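# How Do You Pick a Good Hand for a Robot?

Hold up one of your hands and wiggle all the fingers. You have been practicing with that hand since you were a baby, grabbing spoons and blankets and probably somebody's hair, so by now you hardly have to think about it. A robot doesn't get all those years of practice, and it doesn't come with a hand at all until somebody picks one out and bolts it on!

The part a robot grabs with is called a **gripper**. Lots of grippers have only two fingers, and they open and close a bit like kitchen tongs. That may sound like a pretty poor sort of hand, but try it yourself. Pinch your thumb and one finger together and see how many things around the house you can pick up that way. (Please don't start with the eggs.)

## Two grippers, one long afternoon

Anisa Sitompul tests grippers for a living. Last February she had two kinds to compare, one called the Stelow and one called the Dantas. The Stelow has stiff fingers that close hard and fast. The Dantas has softer fingers that bend a little when they touch something – think of the difference between picking up a grape with chopsticks and picking it up with your fingertips.

You might expect her to put each gripper on a big robot arm right away. She does that later on. First she likes to hold the grippers herself, one in each hand, and do small everyday jobs with them at a table. Her own arms do the moving and the grippers do the grabbing, so she can feel which jobs are easy and which ones make her grumble. 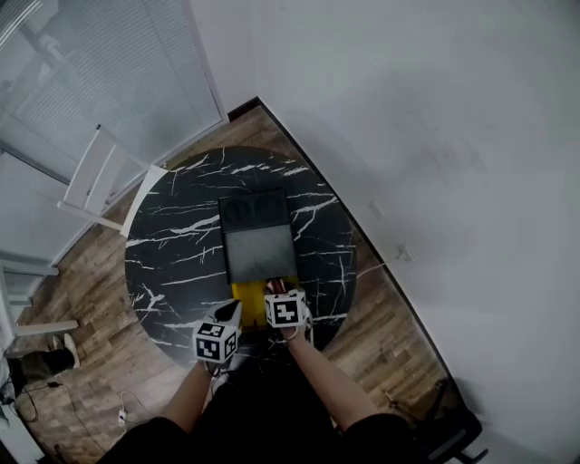 Of course, a computer needs to know where the grippers went while all this was happening. One way to help it is with **markers**, which are black and white square patterns, a little like the square codes you see on posters and menus. When a camera spots one, the computer can work out where the marker is and which way it is tilted. Put patterns on several sides of a cube, and there's a good chance that at least one of them faces the camera, even when your wrist turns.

## Keeping score

Anisa made 600 tries with each gripper. After every try she wrote down whether the thing was picked up, dropped, or just pushed along the table (that last one happens a lot more than you'd think). The Stelow dropped things 117 times. The Dantas dropped things 74 times.

So the Dantas wins? Well, hold on a minute. The Stelow was much better with thin, flat things like cards, and the soft Dantas fingers kept sliding right over them. If your robot's job was sorting cards all day, you would want the Stelow, drops and all.

That is why testers try the same jobs with each gripper, and try them many times over. One lucky grab doesn't tell you much.

## Try it at home

You will need kitchen tongs, two clothespins, and a few small things that can't break, such as a sock, a coin, an eraser and a block.

1. Pick up each thing ten times with the tongs and move it into a bowl.
2. Do it all again with a clothespin in each hand.
3. Make a mark on paper every time you drop something.

Which tool was best for the sock? Was it the same one that was best for the coin? Ask a grown-up to have a turn too, and see if their marks come out like yours.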